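Selitz 5 motion planner, reviewed after a summer of memory swaps
By Konrad Krajewska

I've been running Selitz 5 since it came out in September, and I still open it most mornings with a bit of a grin. We use it to plan moves inside old desktop towers, which means tight corners, cables everywhere and very little headroom above the board.

The best new thing is the approach editor. You draw a cone over the target, set how far the tool may tilt, and the planner throws out anything that would brush the drive cage on the way down. In Catov I had to write those checks myself (and got them wrong, often!).

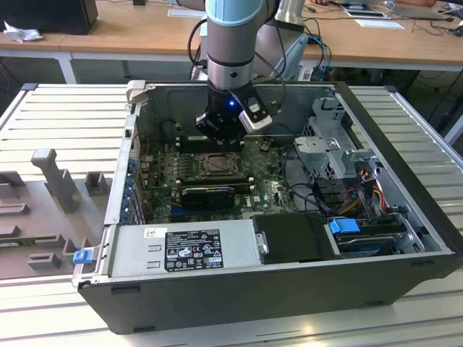 Replanning is quick too. I nudge a goal by a few millimeters and a new path shows up before I've let go of the mouse - my log has 933 plans in it so far, and only 5 of them timed out. Loose cables are still the weak spot. You can mark them as soft keep-out zones, but you have to do it by hand for every case, and the zones don't save with the fixture file.

The docs are thin on wrist limits, so go straight to the sample projects. Force control is a separate add-on and I haven't tried it yet.

A single seat is 3899, with a 200 discount if you're coming over from Catov.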